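Espace jeunes – Comprendre la recherche
Centre Sterketti, dossier mis en ligne le 2 août 2021
À partir de 8 ans

Comment un robot apprend-il à s'occuper du linge ?

Mettre un tee-shirt dans une machine à laver paraît facile. Pour un robot, c'est un travail difficile. Une brique garde toujours la même forme, mais un vêtement se plie, se froisse et s'étire. Le robot doit donc décider à quel endroit le saisir, alors qu'il n'a peut-être jamais vu ce tissu plié de cette manière.

Le projet Nodulley étudie cette question. Le robot possède 2 bras. Au bout de chaque bras se trouve une pince, qui remplace la main. Pour l'exercice, on place un panier à linge au sol, devant une machine dont la porte est ronde.

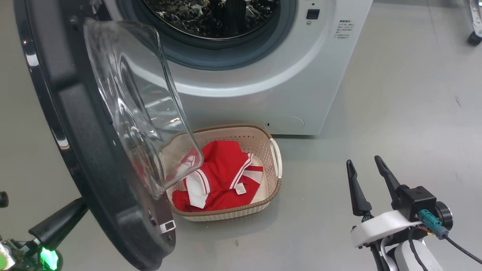 La méthode choisie s'appelle l'apprentissage par imitation. Au début, le robot ne sait rien faire seul. Une personne guide ses bras à distance et accomplit la tâche à sa place. Pendant ce temps, l'ordinateur enregistre les mouvements des bras et les images des caméras. Chaque enregistrement complet porte le nom de « démonstration ».

Pour cette étude, l'équipe a réuni environ 50 démonstrations. Un programme nommé Murnusow les examine ensuite et cherche des ressemblances : quand le tissu se présente ainsi, la pince s'approche de cette façon. On appelle cette étape l'entraînement.

Les caméras ne sont pas toutes installées au même endroit. Celle de la tête montre l'ensemble du travail. Celle du poignet se trouve près de la pince et accompagne tous ses déplacements. 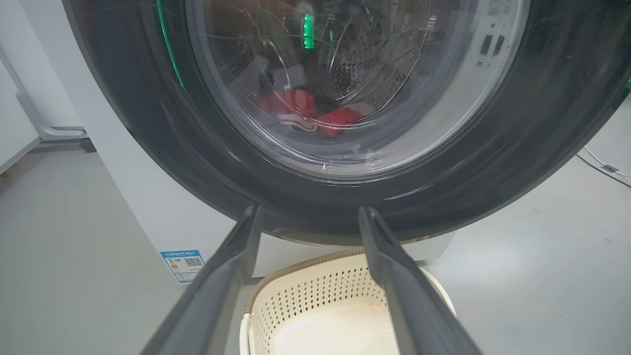 Les chercheurs ont voulu savoir si la caméra du poignet était vraiment utile. Ils ont donc entraîné le programme de deux manières, avec cette caméra puis sans elle, et ont comparé les essais. Avec la caméra du poignet, le robot a saisi les vêtements plus souvent du premier coup. Sans elle, il refermait parfois sa pince à côté du tissu.

Certaines difficultés demeurent. La vitre de la porte produit des reflets qui peuvent tromper le programme. Les petites pièces de linge, comme les chaussettes, restent également plus difficiles à attraper que les grandes.

Petit lexique
Pince : outil placé au bout du bras, qui s'ouvre et se ferme.
Démonstration : enregistrement d'une tâche accomplie avec l'aide d'une personne.
Tambour : partie de la machine qui tourne et qui contient le linge.

À lire ensuite dans l'Espace jeunes : « Rutkowska, le robot qui range les livres ».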